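Laptops, sunny spots and a tired wooden finish

I've been meaning to write up my bench notes for ages, so grab a cuppa, this one rambles a bit.

First up, dust. I used to go straight in with a damp cloth and all I did was push the grit about and put fine scratches in everything. Now it's a dry microfibre cloth, always with the grain, then a barely damp one, then dry again. Shut the laptop lid before you start! Crumbs and fluff love a keyboard.

Second, cables. Leave them enough slack to move, but don't let a loop drag across the timber all day, as it'll rub a dull track in the finish. A strip of felt underneath works a treat. 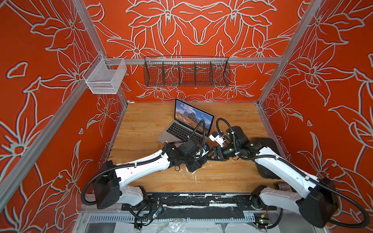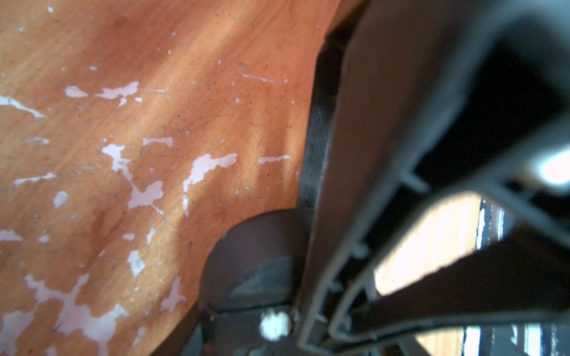 Now, chips. If the orangey-brown colour has come away and there's something pale showing through, resist the urge to dab stain on it. I tried that on an old shelf and it went blotchy (the shelf now lives in the shed). What I do is wipe the spot down, let it dry overnight and feather the edges very gently with fine paper. Then I use a touch-up pen one shade lighter than I think I need. You can always go darker, but going back is a pain.

If you're not sure how old the paint or primer is, don't sand it at all until you've tested for lead. Kits are cheap and the hardware shop will have them.

Sunlight is good for finding the bad bits, by the way. Wait until it's coming in low and every scratch stands out. Long term it fades the colour though, so I draw the blind after lunch.

Tsz-kin Hsueh wrote in to ask about wax over touch-ups. Yes, but give the colour a couple of days first, and use less wax than you reckon you need. Mine is still a bit sticky in one corner from last October.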